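Teaching a gripper to leave the bag behind

Žofie Kratochvíl keeps a box of old scarves and blanket offcuts under her desk at Gridstead. Most are frayed at one edge and all of them shed. They are the test material for a method she and Arnel Saludo have spent the past year on, which tries to get a robot to pick up cloth without picking up whatever the cloth is lying on.

"Textile sorting is full of plastic," Kratochvíl says. "People donate things in bags, the bags split, and you get a heap where half of what you see is see-through. A camera above the table is not much good at that. It sees the blanket through the bag and thinks it can reach it."

Their approach, which the group calls Nellar, leaves the overhead camera to make a rough choice of where to go. After that a small camera at the wrist takes over. As the fingers come down, the software looks for weave: the repeated fine lines that woven cloth shows from very close up and plastic film does not. If it finds weave between the fingertips it carries on. If it finds glare or soft creases, it stops and shifts sideways before trying again.

Saludo, who wrote most of the control code, says plaid was a problem in the early months. "The stripes are much stronger than the weave. The first version followed the stripes and ignored everything else, so it would happily line up with an orange band and never check what was next to it. We had to make it look at a smaller scale."

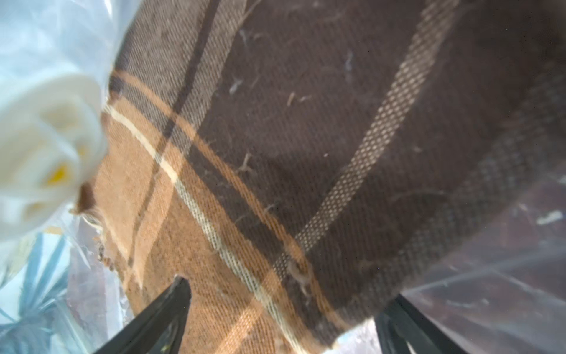 A wrist camera view of brown and tan plaid, with clear plastic at the lower right and a crumpled bag at the upper left.

The comparison they ran was simple. Each method got 100 attempts on mixed heaps of cloth and film. With the overhead camera alone, 50 attempts ended with cloth and nothing else in the fingers. With the weave check added, the clean grasps rose by 9. Kratochvíl does not dress that up.

"It's a modest gain. What interested me more was the type of failure. Before, it would lift cloth and bag together and not know. Now it mostly gives up, and giving up is something you can plan for."

Lint remains awkward - loose fibres on a dark patch can hide the weave - and knitted fabric is not handled at all. Saludo wants to train on knits next. Kratochvíl would sooner fix the speed, as the check adds 2 seconds to every grasp.

A sorting firm in Mornbridge, Michalík, has offered them space beside one of its belts from January. Saludo has already been to measure up. "The belt is higher than our table," he says, "so the first job is a new stand."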